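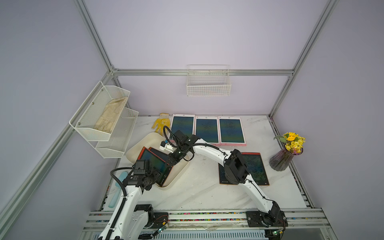
Sólveig Dalsgaard wanted to know, in the first meeting we had on the two-arm cell, what she was supposed to do with her hands all day when the arms do the putting and taking. I think this is the right question to begin with, and I did not have a good answer at that time.

How to bring a two-arm cell into a small packing room

This page is for shift leaders at Mastness and for other workplaces of our size who plan the same step. It does not cover the electrical installation. It covers what you do with the work and with the people, from a few weeks before the start until the cell is part of a normal day.

Our task is simple to explain. LCD writing tablets come to us in mixed lots and must be put in trays for the next station. Before, two persons did this at a long table. Now the arms share the job with one operator, and the second person has other duties.

Step 1. Write down the job as it is done today

Do this before you talk about speed. Stand next to the person and write every movement, also the small ones which are not in the work instruction. When I did it with Ditte Ragnarsson, I learned that she wiped the screens with her sleeve, that she turned every tablet so the top pointed the same way, and that she put aside any tablet with a loose frame. None of this was in our papers. If we had programmed from the papers, we would have lost the check for loose frames.

Show your list to the person when you are ready and let them correct it. Ditte corrected mine in four places.

Step 2. Divide the list

Make two columns, one for the arms and one for the operator. Lifting, moving and placing go to the arms. Judging goes to the operator, for example whether a scratch is acceptable. Some lines are difficult to place. Leave them with the operator in the beginning. It is much easier to give a task to the arms later than to take it back from them.

Step 3. Choose the first lot with care

Take one model of tablet and a small lot. Our first lot was 262 pieces, and it took the whole morning and a part of the afternoon. We had promised management 300 before lunch, which was a mistake of mine. Do not promise a number for the first week.

Things that made trouble for us:

Tablets that lie on top of each other in the tray. The gripper needs an edge to hold, and a stack can slide.
Cables at the wrist. Look at them in all the end positions before you let the program run at normal speed.
Shiny screens under the ceiling lamps. We had to move one lamp.
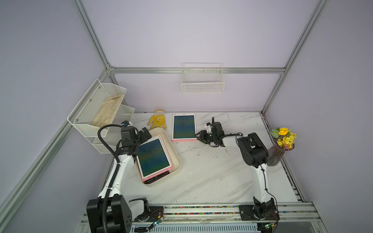 Hanne Briem wrote under the first version of this page: You describe very well how the arm learns to pick, but where is the part about how the operator learns to wait? I stood there with my fingers itching, because I can see that it will miss and I am not allowed to reach in.

She is right, and so I have added the next step.

Step 4. Train the waiting

A person who has done a job by hand for years will want to help. Nobody may reach into the cell while the arms have power, also not for one second. Practice the stop button until it is a habit: press stop, wait until both arms stand still, lock, open, correct the tablet, close, unlock, start. We practiced this with every operator at the beginning and at the end of a shift, when people are tired.

Tell the operators clearly that a stop costs them nothing. In the first month our screen from Warkovus showed the number of stops for each operator, by name. People stopped less than they should. We took the names away in March and the stops went up, as we had hoped.

Step 5. Give the second person a real job

Please decide this before the cell arrives, and say it aloud. "We will find something" is not an answer that a person can take home. With us, Signe Overgaard moved to checking of returned tablets, a job that was always left until the end of the week. She got two weeks of training and kept her pay grade. She also told me that she misses the talking at the long table – the operator at the cell works more alone than before. We now change places every 2 hours, and the coffee break is at the same time for all.

Step 6. Meet after each new lot size

We raised the lot step by step, and the largest until now is 538 pieces. After each new size we meet for a quarter of an hour with three points: what was stopped, what was heavy or boring, what should move from one column to the other. Asger Frandsen keeps the columns from step 2 on the wall next to the cell, and everybody may write on them with a pencil.

The check for loose frames is still in the operator column. Ditte presses the frame at the corner with her thumb, and she does this now when the full tray comes out.

If you use another layout than ours, start again from step 1 also when the product is the same. Our colleagues at Killwood copied our columns and had to do them over after a few days, as their trays come from the other side.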